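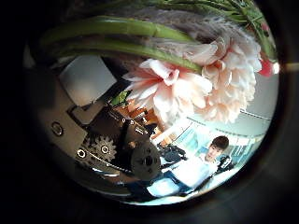
Figure 1: Two of the pale pink blooms, with the small red bud just showing beside them.

Flowers That Stay: Dressing the Shared Table at Wallin
Project report by Szu-yu Fang and Ľubomír Beneš
Tutor: Ghislain Gagnon

1. How we came to this subject

When we were asked to choose something small in our everyday surroundings and look at it properly for a whole term, both of us thought of the sitting room at Wallin, and of the long talks we had been having there about why it felt nice to be in on some evenings and a bit forlorn on others. We had planned to write about lighting. Then Szu-yu brought in a bag of artificial flowers, left over from her cousin's wedding in Plitevberg, and we spent so long moving them about that by the time we stopped it was nearly midnight and the lighting project had been quietly dropped.

Our question, as we wrote it in the proposal, was this: can artificial flowers make a shared table feel cared for, and what has to be around them for that to work? Ľubomír was doubtful. His grandmother had a plastic fern that lived on top of the television for the whole of his childhood, and he has never quite forgiven it. Szu-yu was in favour from the beginning, so we were at least a balanced team.

2. What we asked people

Before touching the room any further we wanted to hear from the people who use it. We wrote a slip with two questions (would you like flowers on the table, and do you mind if they are not real?) and put 346 of them in the pigeonholes. We got 43 back, and we were rather pleased with that until Mr Gagnon kindly explained to us that it was not very many. We still think the answers are worth reading, so long as they are treated as a collection of opinions from people who like filling in slips.

Most of those who replied were happy to have flowers of any kind. The people who objected to artificial ones nearly all mentioned dust, and one wrote a full page about a hotel where the lilies had gone grey. Miyuki Nishimura, who lives on the second floor and trained in a flower shop before she came here, told us she would take a good fabric peony over a tired supermarket carnation any day, and she offered to come down and show us how to put a bunch together. That offer changed the project a great deal, and we are very grateful to her.

3. Choosing the flowers

We began with far too many colours. The wedding bag had purple in it, and two kinds of blue, and something yellow that neither of us could name. Miyuki had us lay everything out and take away whatever we looked at first, which seemed a cruel method but did get rid of the yellow. What we kept in the end was a soft group of ruffled blooms in pinks and peach, with narrow green leaves and a bit of red for company.

The frilled flowers have one big advantage, and that is the way their petals take the light. Where the layers are dense you get little shadows between them, and the colour seems to change as you go in towards the middle. A smooth, flat petal gives itself away

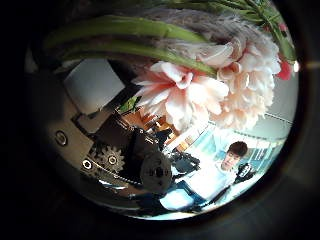

much sooner, at least to our eyes, and we found that the flatter flowers from the bag looked like stationery once they were next to the ruffled ones. The stems were harder to like. They are thick, smooth and very green, and from close to there is no pretending about them. Miyuki's advice was to let the heads sit low and to tuck the leaves in near the top, so that a person sitting down sees mostly petals. We tried it both ways on several evenings and agreed with her, although Ľubomír would like it recorded that he had come to enjoy the stems by then.

We also learned to open the petals out by hand. They had been squashed in the bag, and a few minutes of gentle pulling and curling did more for them than anything we bought. Szu-yu did this while watching television and recommends it as a restful sort of job.

4. The table and what is around it

We had imagined the flowers as the whole of the project, and it took us an embarrassingly long time to see that the table was doing half the work. The top is brown wood, a warm colour, and the seating that goes with it is orange-red, so the pinks had to hold their own against quite a strong neighbour. Against white walls the same bunch had looked sugary. Down among the browns and oranges it settled, and the peach tones in particular seemed to belong to the furniture.

We then tried adding other things to the table a little at a time, leaving them for an evening and listening to what people said. Leafy plants were the most popular addition by a long way.

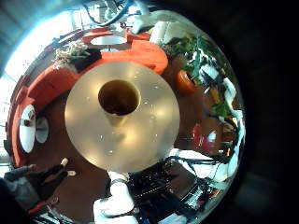 Figure 2: The pale gold flared piece on the table, with the greenery and a round orange object to the right of it and the orange-red seating behind.

The flared piece divided opinion more than the flowers ever did. Szu-yu loves its satin surface and the way the short neck rises out of the wide part – she says it gives the eye somewhere to rest between all the leaves. Ľubomír calls it the hat. Štěpánka Krajčí, who read our draft, pointed out that its beige gold is close to the cream in the peach flowers, and once she had said so we kept noticing it. Something orange near the leaves was welcome too, as it picks up the colour of the seats in a small way.

White dishes and plates were more of a puzzle. They are useful and people like having them to hand, but they are bright, and set near the flowers they draw attention away from the paler petals. We had better luck with them over by the bench.

5. What we would do differently

We would have kept a proper diary. Ours is mostly Ľubomír's shopping lists, with the odd remark such as "pink better tonight" and no note of which pink. We would also have asked our questions in person at supper, when people are chatty, and saved a great deal of paper.

On dust, we can only say that we have been brushing the flowers with a soft make-up brush and that the term was too short to test this fairly. Somebody ought to look again in August, after the room has been shut up for a while, and we have left the brush in the drawer with a label on it.

6. Thanks

Our thanks go to Miyuki for her patience and her clever hands, to Štěpánka for reading two drafts of this, and to Mr Gagnon, who let us change our subject in the third week and was very nice about it. The flowers are staying at Wallin, and anyone who wants the purple ones can knock on Szu-yu's door.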